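Graslow textile bank changes its intake rules
Jun 3, 2025

The Graslow textile bank will accept used towels by weight from this month, replacing the per-item limit set in March. Each drop-off is capped at 8 kg. Items must be laundered, dried and free of metal fittings.

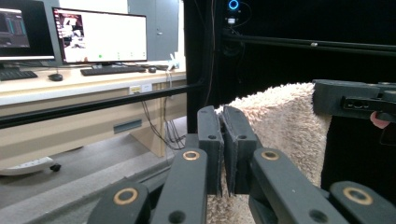
A cream towel with a looped pile.

Coordinator Ermira Kelmendi said the old limit had slowed sorting at the Mirow depot, where 151 households are registered. Cotton goods will be graded by colour and fibre content. Rejected stock goes to Sokow for shredding.

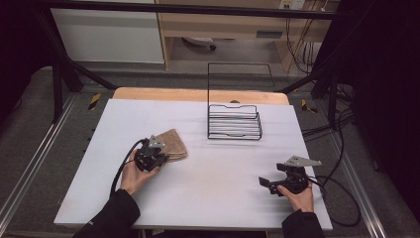

A folded brown towel on a white tabletop.

Registration stays free for the first 200 new households.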